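Hi Tetteh,

You asked for something less stiff than the February report, so I'm just going to write it the way I'd tell you over the phone. This covers the game library side of the Vendness grant, up to May 17, 2018. The toy repair side is coming separately from the Estach people, and I've begged them to keep it short!

First, the big news: we have 18 game kits out on loan to senior centers and after-school rooms, which is double the 9 we had when you last heard from me. The Dahlgren center took the first of the new batch and has already asked to swap theirs for something with more dice in it. We've spent $900 of the games money so far, most of it on storage boxes, labels and replacement parts (pegs, mostly, you would not believe how many cribbage pegs a town can lose). I've left $400 untouched for the fall, when the school rooms start up again and everything comes back missing a piece.

Now, the card night kit. This one has been on my list forever, and it's finally getting close. We were given a poker chip case with a good solid lid and foam inside it, and the tray has long channels so the chips lie on their sides in rows. I love this case. The trouble is that the chips came to us from several different households, so the colors are all over the place, and sorting them has eaten more of my time than any other kit this spring.

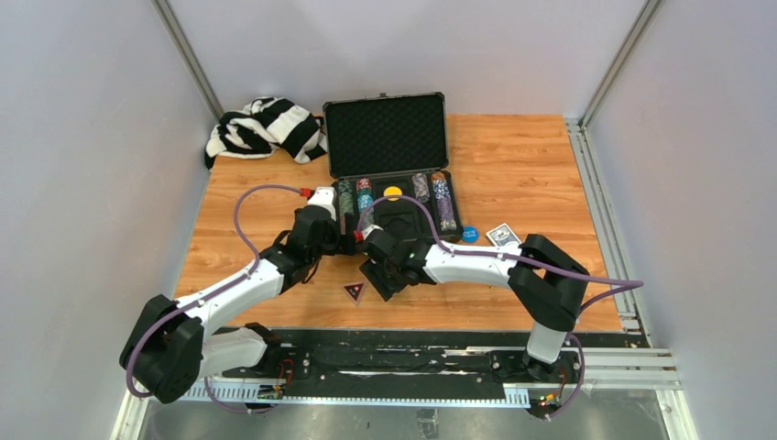 Card night kit, chips partway sorted by color.

The purple and blue ones share the outside channel at the moment, and I'm inclined to let them stay together. What I do want to fix is the odd colors that end up tucked in at the end of a row. People playing for fun don't care, but the person who has to put everything back at nine at night cares a lot, and if it isn't obvious where the chips go they'll get dumped in loose. We saw that with the domino kit and I'm still hearing about it.

So my plan is a little card that sits inside the lid and shows which color goes in which channel. I priced a laminated one through Plustance and it's cheap enough that I'd like to do one for every kit that has more than a handful of parts. Let me know if you see a problem with that coming out of the supplies line, otherwise I'll go ahead and order.
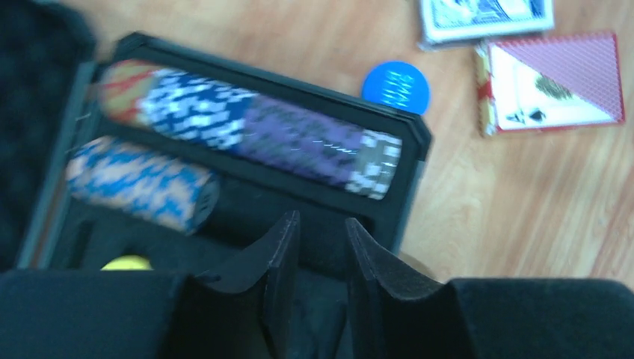
The other open question is cards. I'd like two decks in every card night kit, with backs that don't look alike, so that one can be shuffled while the other is being dealt. It also makes it so much easier to see when a card has wandered into the wrong deck. The centers have told me they go through cards faster than anything else (sticky fingers, coffee, the usual), so I've put replacement decks in the fall budget. Cards with bigger numbers on them would be a real kindness for the Dahlgren players too, and I'm looking for a supplier who'll sell them to us by the dozen.

Still to do before the next report:

Finish the chips and write up the color card.
Get a one-page rules sheet into each kit, in large type.
Chase the two school rooms that haven't sent back their feedback forms. I've called, I've emailed, I may have to show up with donuts.
Decide what to do about the jigsaw puzzles. We have far too many and I can't say no to them.

If you want to come by and see the shelves, any afternoon works for me, and I'd be so happy to show you around. I'll send the receipts in a separate envelope so they don't get mixed up with the Estach ones again.

Contact the Game Library | Copyright 2018 | Back to top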